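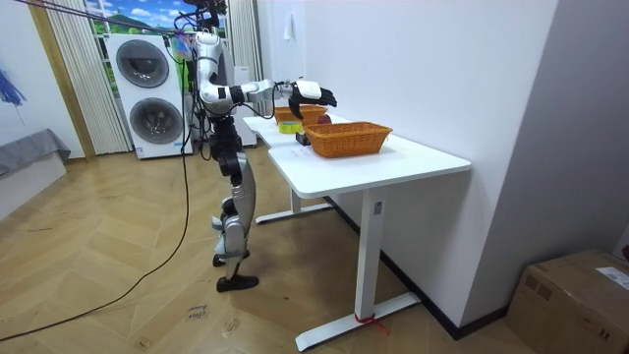

Height-adjustable desk

A height-adjustable desk, also called a standing desk or sit-stand desk, is a table whose top can be raised and lowered so that a person can work at it either seated or on their feet. Such desks are sold for offices but are also common in homes, where they serve as hobby tables, folding tables in laundry rooms, and general work surfaces.

Construction

The usual form has a flat top carried on metal legs. Each leg is a column made of sections that slide inside one another, fixed to a long flat foot that keeps the desk from tipping. A straight desk normally stands on two columns. L-shaped models have a second wing set at an angle to the first, and many makers add a third column where the wings meet. Tops are often white or wood-toned, with a smooth finish that wipes clean.

Movement

Desks are raised by hand crank, by gas spring, or by electric motor. Electric desks have a motor in each column or a single motor driving a shared shaft, and a control box under the top keeps the columns level. Manual desks cost less and need no outlet, but they are slower to change and are usually left at one height for long periods.

The Tolaner, an early L-shaped desk for the home market, used a crank. Its successor, the Starero, was electric and could store two heights. Designer Ashwin Kaimal drew the wide foot used on both models — a part later copied by Skadlow for its own line.

Household use

At standing height the top is convenient for sorting and packing. Small items are often kept in open baskets, which can be lifted off together when the surface is needed for something else. Woven baskets are light and do not scratch the finish. A desk near a washer and dryer is generally set at waist height for folding.

Care

Loads should be spread across the top and heavy items kept near the columns. Cords need enough slack to reach the highest setting. Bolts under the top work loose with repeated movement, and the Starero manual calls for tightening them every 8 months.

See also

Drafting table
Workbench
Laundry room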